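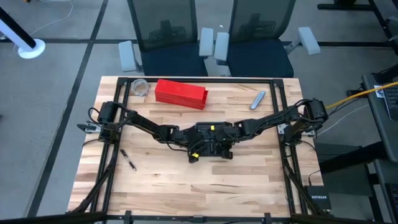

Two arms over the tabletop, grippers close together near the middle.

VINDEMHOLM
Brand and Naming Working Group
Minutes, May meeting

Present: the chair, two from design, one from sales, one from human resources, the minute-taker. The managing director joined by phone for item 3 and could be heard ordering lunch during item 4.

Apologies: finance, who sent a spreadsheet instead.

Meeting opened at 9:16 a.m., the first sixteen minutes having gone to a discussion of whether the March minutes were too sarcastic. Minutes accepted as written, with one abstention.

1. Matters arising

The old tagline ("Forward, Together, Better") has been removed from the website, the invoices and the email signatures. It is still on the vans. Sales asked if the vans could keep it until they need repainting anyway. Agreed.

The leftover travel mugs have not moved. Design had suggested giving them to new hires. Human resources pointed out that we have 550 mugs and do not hire at that pace. Carried over.

2. Name for the service plan

The agency, Illora, has come back with a shortlist of two: Taipe and Skesix.

Taipe was felt to be friendly and short. Sales tried it aloud in a sentence to an imaginary customer and was asked by the rest of the table how it was spelled. Sales did not get it right either.

Skesix tested better with the customer panel on "memorable" and worse on "would say to a colleague." The chair wondered what we were paying a panel for if it was going to disagree with itself. Design said the letterforms were lovely, particularly the x, and passed around a colour proof. Everyone liked the x.

Human resources asked what was wrong with calling it the service plan, which is what customers call it. There was a pause. Illora will be asked for an opinion on this, bearing in mind that Illora bills by the hour.

Decision: deferred. Both names to be registered as domains in the meantime.

3. Survey of customers

Of the surveys mailed out, 200 came back. The most common answer to "What three words describe Vindemholm?" was to leave it blank. The next most common was "on time," counted as two words after a short argument.

The managing director said "on time" was a perfectly good thing to be known for and asked why it did not appear anywhere in the brand book. Design said the brand book was about feeling. The managing director said being on time gave him a feeling.

Agreed to find room for punctuality in the next draft, possibly on the page presently headed "Our Essence," where there is lots of white space.

4. Launch budget

Finance's spreadsheet allows $1,615 for the launch. Design had prepared a plan involving a film. Plan withdrawn.

Sales proposed a letter to existing customers and a decent cake for the staff, on the theory that the people answering the phones ought to hear the new name before the people calling in. General support. Last time, the front desk learned about the rebrand from a courier.

The cake is to carry the name, so item 2 will need to be settled first. The bakery wants a week's notice and charges by the letter, which was noted in favour of Taipe.

5. Other business

The colour formerly known as teal is to be called by its number in all correspondence with the printer, who has asked us nicely twice.

A request to stop using the word "journey" in internal emails was put to a vote and passed. It takes effect immediately. A request to extend this to "space" failed, on the grounds that facilities needs it.

Action items

Chair: write to Illora about item 2, briefly.
Design: revised "Our Essence" page, one paragraph, no photographs of mountains.
Sales: draft the customer letter; price the cake under both names.
Human resources: tell the front desk.
Minute-taker: tone.

Meeting closed at 10:40 a.m. Next meeting in June, same room, bring your own mug or take one of ours.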